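Krūmiņa Retrospective Opens Second Season at the Indon

The Indon Film Society returns to its spring and summer series of older science fiction and horror pictures, with double bills on alternate Saturdays. Doors open at 6:30 and the first feature starts at 7. Members get in free, and guest tickets can be bought at the box office on the night.

The season is built around the short career of the director known on screen only as Krūmiņa, who made six features on rented stages in the late 1950s and then left the business. Most of them were shot in under two weeks. They ran as the bottom half of drive-in programs and went to late-night television a few years later, usually with a reel trimmed to make room for commercials.

The best known is "The Hand from Urkport," a 74-minute picture about a harbor town where something comes up with the dredging. It has been hard to see in full. The print we are showing was copied from a projectionist's collection and runs nearly 17 minutes longer than the television cut. The extra footage is mostly talk — a long town meeting, and a subplot about the harbormaster's daughter — but it does make sense of the ending, which always seemed to come out of nowhere.

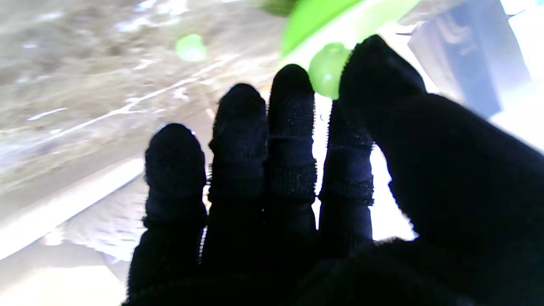

A gloved hand and three green objects.

Dayana Bermúdez will introduce the film and stay for questions. She has been tracing how these pictures were booked and advertised, working mainly from theater ledgers and pressbooks. One ledger from the Drirkivach, a single-screen house that closed in 1971, shows 1,219 tickets sold for the opening weekend of "The Hand from Urkport." The following weekend, with a western on top of the bill, the same theater sold 496. Bermúdez will bring copies of both pages and several of the newspaper ads.

The second feature that night is "Night Signal," also by Krūmiņa. It reuses two of the same sets and much of the same cast. The sound is rough in the first reel and improves after that.

A few notes for regulars. The balcony is closed while the railing is repaired, which leaves 80 seats on the main floor. Members who want to be sure of a place should put their names on the list at the box office by Tuesday, July 28, 2026. Names can be left by phone as well, but please speak slowly on the machine.

We are still looking for pressbooks, lobby cards and handbills from the period to borrow for the display case. Items will be returned when the case is changed over in January.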